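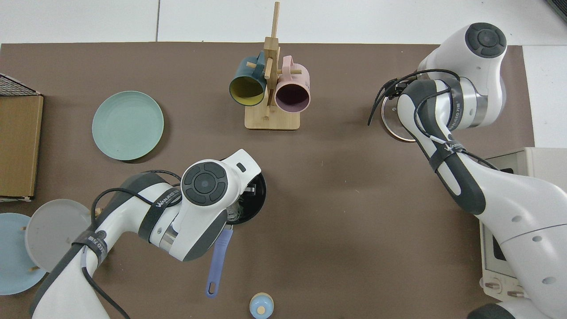 Julstead, 31st August

Kitchen cell, both arms. Cable and strap work first, then the pan and lid check, then notes for whoever has the cell next. Anouk Hoekstra on the pendant for the morning, me on the tools.

Fault as logged: left arm stopping with a gripper comms error whenever the wrist rolled past a certain point with the pan in the jaws. Same program with empty jaws ran clean. We had blamed the pan weight for a week. Swapped the gripper cable for the spare from the Koster drawer and the error went away on the bench, so the pan is off the hook.

Old cable had a flat spot a hand's width back from the connector, right where the strap sat. Whoever fitted the strap (probably me) pulled it tight with the arm folded, which left no slack for the roll. Refitted with the arm stretched out. The loops are bigger than I would like and they hang, but nothing snagged at quarter speed. Anouk wants proper clips. Fandik sells a snap-on type that might fit the link, will ask for a price.

Pan and lid check: left takes the frying pan, right takes the glass lid by its edge and keeps it upright. Grip force on the lid is down to 17 in the settings page, pan is still at 123. Please leave the lid value alone. At the old value I could hear the rim creak.

Layout stays as it was. Mug tree at the back with the teal and pink mugs hung, green plate flat to the left of it, the other two plates upright in the rack. The mat creeps when someone leans on it, so check its corners against the tape before blaming the calibration. Two millimeters of creep is enough to miss a peg.

Joint caps wiped, wrist screws on both arms checked with the short driver. One on the left was a quarter turn loose. Marked all of them with paint pen so we can see next time.

Left arm jog near the plates: keep it slow. The Zudis controller still lets you drive the gripper into the plate rack if the soft limits are off, and they come up off after every power cycle. I have asked for that to be changed and got a ticket number back.

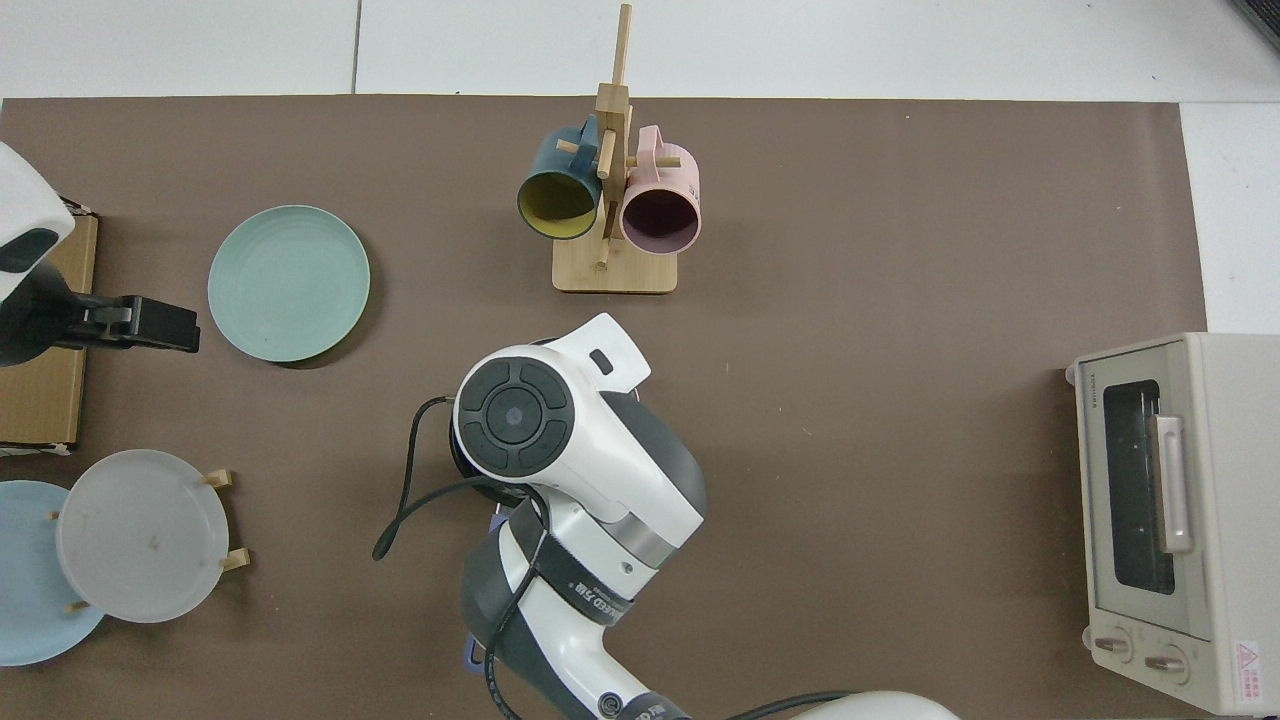
Still to do

Run the full pick list, 400 cycles, with the new cable. Stop at 100 and look at the strap before going on. If the flat spot comes back, the strap has to move up the link.

Order two gripper cables, the drawer is now empty.

Write the soft limit step into the start sheet – it is only on a sticky note at the moment.

Next full service for both arms is November. Old cable is in the red bin with a tag on it, don't throw it out yet.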